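Olive trousers and the September box

06/06/2025

The spare room wardrobe has been annoying me since we moved to Cluton, and this week I finally got on with it. It is a deep cupboard with one rail and one shelf, and whoever built it did not own any trousers. The rail is too low for anything hung full length. Shirts are fine. Everything else ends up in a heap at the bottom, and when I want something from the heap I pull it out and the rest comes with it.

So I have stopped hanging trousers and started folding them. I bought three canvas boxes from Ghorbani on the high street, 46 cm wide, and they fit the shelf with a small gap left over. One is for everyday trousers, one is for smart ones, and the third is the September box. Heavy things go in there at the end of spring and I don't look at them again until September.

My friend Golnar Asadi used to work in a clothes shop and she showed me how they did it. You need a big flat surface. I had been doing it on the bed, and the duvet gives way under your hands so nothing lies straight. A table is much better. Clear the whole top first, including the post.

The method for trousers is this. Lay them out lengthways and pull gently from the waist and the hems. Put one leg on top of the other with the seams together. Smooth from the waist down with the flat of your hand. Fold the hems up to just below the waistband, then fold in thirds. Jeans more or less do it by themselves. Thin cotton ones are harder, and olive green ones seem to show every crease.
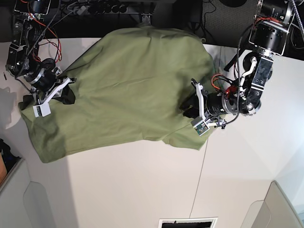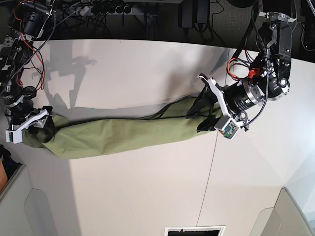 If a leg has got twisted, go back to the start. I used to try to fix it halfway through, tugging at one corner and then another, and I always made it worse. Pick the trousers up by the waistband, give them a good shake, let the legs drop and lay them down again. It takes a few seconds. Check the pockets while you are there. If the lining has worked its way out it makes a lump in the finished fold and the pile leans.

I don't iron before folding any more. I iron on the day, if the occasion calls for it, and mostly it doesn't.

The everyday box holds 18 pairs if they stand on edge like files in a drawer. Laid flat it held fewer and I could only see the top pair. Standing up, I can see the colour of each one and take it out without disturbing its neighbours. The smart box is half empty, so I have put belts in the other half, rolled up.

I did look at a proper fitted wardrobe. Votix came out to measure and quoted more than I wanted to pay for a room that gets used by my sister twice a year. Plakell do a flat-pack version, but it is 70 cm deep and the door would not open past it. The boxes will do.

Still to sort: jumpers, one bag of scarves, and the coats under the stairs. I also need labels for the boxes, as they are all the same grey and I have already put a pair of work trousers in with the winter things.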